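Sound Levels and Speech Clarity in a Small Café

Project report, Building Acoustics module

1. Background

Kava is a café on the ground floor of a converted print works. The owners had received regular complaints about noise at lunchtime, when customers found it hard to follow conversation across a table. The aim of this project was to measure the reverberation time of the main room, identify the main sources of noise, and propose a treatment that could be fitted without closing the café for more than one working shift.

The room is a plain rectangular box with a volume of 196 cubic metres. The floor is sealed concrete, the walls are painted brick and the ceiling is plastered. One long side is mostly glass. There are no curtains and the chairs have no padding. All of these surfaces reflect sound well in the range that matters for speech.

2. Method

Reverberation time was measured with the room unoccupied, using the interrupted noise method. A loudspeaker was placed in two corners in turn and the decay was recorded at three microphone positions for each. Results were averaged in octave bands from 125 Hz to 4000 Hz. Background level was measured separately with the fridges and extractor running, then with the extractor off.

A second set of measurements was taken during opening hours, between 11.30 and 14.00. These were level readings only. No speech was recorded, and the microphone was kept at least one metre from any customer.

Short sounds from crockery and cutlery were treated as a separate source. They carry little energy over a full lunch period but have high peaks, and most of the complaints mentioned them. Contact between spoon and bowl was considered for different spoon materials and table coverings.
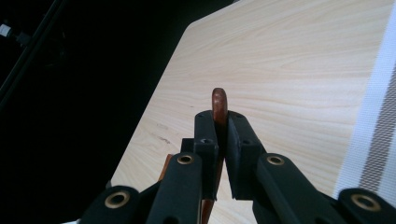
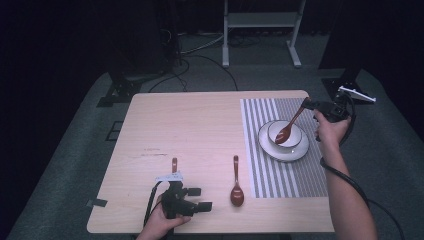

Figure 3. Reddish-brown spoon held in the gripper; the bowl, saucer and striped placemat are shown in the second picture.

3. Results

The average reverberation time across the 500 Hz, 1000 Hz and 2000 Hz bands was 1.6 seconds. Our design target was 0.8 seconds. The time was longest at 1000 Hz and fell at 4000 Hz, as expected from absorption in the air.

The extractor raised the background level by 7 dB. Most of this was below 250 Hz, so its effect on speech was smaller than the figure suggests. Peaks from stacking plates at the counter were the loudest events in the opening-hours readings – well above the coffee grinder, which the owners had assumed was the main problem.

4. Proposed treatment

Two products were compared. The Irnetti ceiling panel is a mineral wool board with a fabric face, 50 mm thick. The Kollár baffle hangs vertically and exposes both sides, but it would obstruct the existing lights. The Irnetti panel was chosen, fixed on battens with an air gap of 200 mm to improve absorption at low frequencies.

The quoted cost was 3360 euros including fixing, against a budget of 3000 euros. Leaving out the row above the entrance brings the scheme within budget. The predicted reverberation time is then 0.9 seconds, slightly above target.

5. Limitations

The prediction uses the Sabine formula, which assumes an evenly spread sound field. With nearly all the absorption on the ceiling, the real decay between the parallel brick walls is likely to be longer. Furniture was included as a single estimated value. A repeat measurement after fitting is planned for January, and the same procedure will be used at the Nururside branch, where the ceiling is lower and the floor is timber.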